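The usual way to compare two grippers is to count how often each one lifts a block. I think this is a poor test, and I have run it often enough to be entitled to the complaint. A block is stiff, dry and the same shape from every side. Almost any pair of parallel fingers will pass.

Derkach publishes a lift score from 3,324 trials on one object. Mitdale does the same with a different object, so the two tables cannot be compared at all. Neither mentions liquid. Ryszard Cieślak has argued for years that a bench trial should include something that can spill, and I have come round to his view. 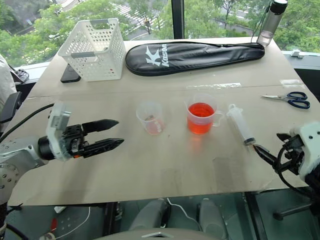
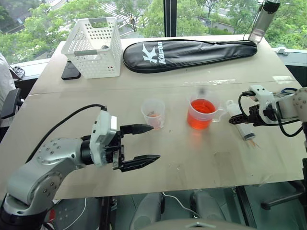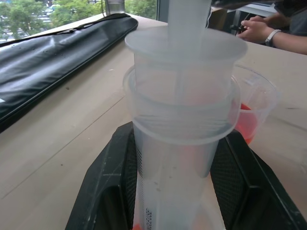
Syringe, cups and red liquid on the bench, from the head and wrist cameras.

Reading time: 2 minutes

Thin plastic bends under load, and a finger force that holds a full beaker can crush an empty one. A long pointed finger gets in beside a handle but gives little contact area. A broad textured pad grips well and hides the base of the object from the wrist camera. These are the differences a buyer needs to know about — and a lift score averages them away.

My proposal is modest. Run 30 pours per gripper, with the same controller settings, and weigh what lands outside the target. On the Savby fingers we stopped at 18 because the left pad had begun to slip, and that told me more than the 297 block lifts before it.

Tukden's objection is that pouring tests the controller as much as the hand. It does. So does every job the hand will be bought for, and I would still publish both numbers, with the controller gains printed next to them.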